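Household Technology > Robots and Automation > Chores

Robotic dishwashing and sink cleaning

Last revised Mon 25 January by the Pimura Reference desk

Robotic sink cleaning is the branch of household automation concerned with getting a machine to wash up, wipe down and leave a kitchen sink in a state its owner would accept. It should not be confused with the dishwasher, a sealed box that throws hot water at plates and has been doing a decent job of it for generations. The dishwasher has never been asked to clean the sink.

Background

Early plans for household robots tended to put the kitchen near the top of the list, on the theory that people dislike the work and would pay to be rid of it. The theory was sound. The difficulty lay in the sink, which combines standing water, shiny surfaces, soft tools and dirt of no fixed shape. Factory arms of the period were good at putting the same bolt in the same hole, and a sink offers very few bolts.

The Cadosel project was among the first to treat the sink as a problem in its own right. Its engineers split the chore into finding the sponge, gripping it, scrubbing, rinsing, and deciding when to stop. The last of these is still open, in robots and in some households.

The sponge problem

A sponge changes shape when it is held and changes weight when it is wet. Squeeze it too little and it slides out of the fingers; squeeze it too much and the water goes back where it came from. The two faces also do different jobs, and a robot that picks up the sponge with the foam side down may polish a stain at length without troubling it. Rubbery fingertips help with grip, though they do nothing for judgment.

In the Vellbridge trials a pair of arms was set to wipe out a sink 522 times. The arms picked up the sponge on 427 of those tries. The trial report called this encouraging, and it was, provided the reader did not go on to the section about scrubbing.

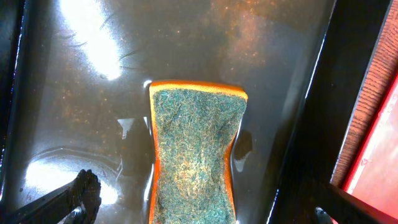
A scouring sponge in shallow water, with rust-colored specks across a dark gray basin.

Seeing in the sink

Water is hard on cameras. A thin layer of it throws back the ceiling light as white glare, and the arm's own reflection can be taken for an object worth picking up. Dark basins make matters worse, as the highlights are very bright and everything else is very dim. Fine specks are a further trial. A person can tell grit from a pattern in the finish by running a thumb over it, while most robots have only the picture to go on.

Pressure sensing offers a partial answer. The Seyoum gripper compares how hard it is pushing with how far it has moved, and slows down when the two disagree. It can follow the floor of a basin fairly well. Corners and the rim of the drain remain a matter of luck.

Speed and cost

A careful machine takes 90 seconds to do one pass over a basin, not counting the time spent looking for the sponge. Supporters point out that the robot does not get bored. Critics reply that the person standing beside it with a towel does.

Present status

No general-purpose robot is in wide use for this chore. Research arms can wipe a sink they have practiced on, with a sponge they know, under lighting that stays put. Change any one of these and results drop. A planned Vellbridge demonstration in December, to cover 100 sinks of mixed type, was cut back to a single sink, and the sink was new.

See also: Dishwasher; Laundry folding, robotic; Window cleaning, robotic

Contact the editors | © Pimura Reference | Back to top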